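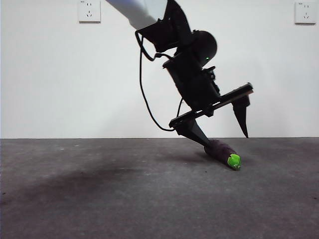
## 4. Running the Nadard Catalase Activity Assay

This section applies to 96-well plate format only. Read Section 3 (Sample Preparation) before starting. Samples stored since December under the earlier protocol must be clarified again by centrifugation.

1. Bring the Assay Buffer to room temperature. Keep the enzyme standard and all samples on ice.
2. Dilute the Substrate Solution with Assay Buffer to the working concentration printed on the vial label. Use it the same day.
3. Pipette 50 µL of each standard, sample and blank into the plate in duplicate.
4. Add 50 µL of working substrate to each well with a multichannel pipette. Start the timer at the first column.
5. Incubate at room temperature for the period given on the lot sheet, then add Stop Reagent in the same column order.
6. Add Color Reagent, cover the plate and shake it gently at 600 rpm until the color is even.
7. Read the absorbance and subtract the mean blank value from all wells.

> **CAUTION:** The Substrate Solution contains hydrogen peroxide. Wear gloves and eye protection. Do not return unused solution to the stock bottle.

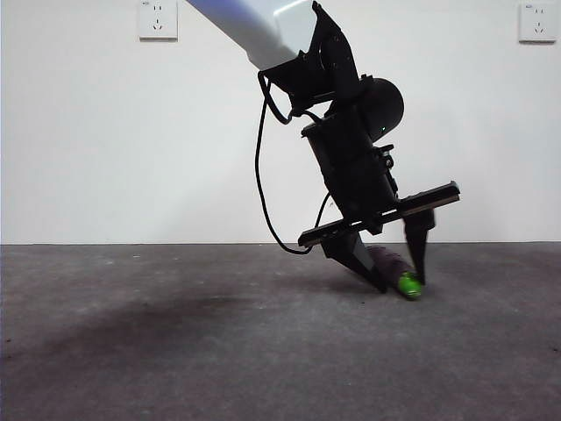 *Gripper closed on a small cylindrical object.*

**Note:** Bubbles raise the reading. Remove them with a clean needle before step 7.

**Note:** Diluted standard may be held on ice for the length of one run. Undiluted standard is stable for 72 hours at 4 °C after opening. Do not refreeze.

If duplicate wells disagree, repeat the sample at a higher dilution. For replacement reagents, quote catalog number 1764 to Huvel Technical Service, attention Nerea Villanueva.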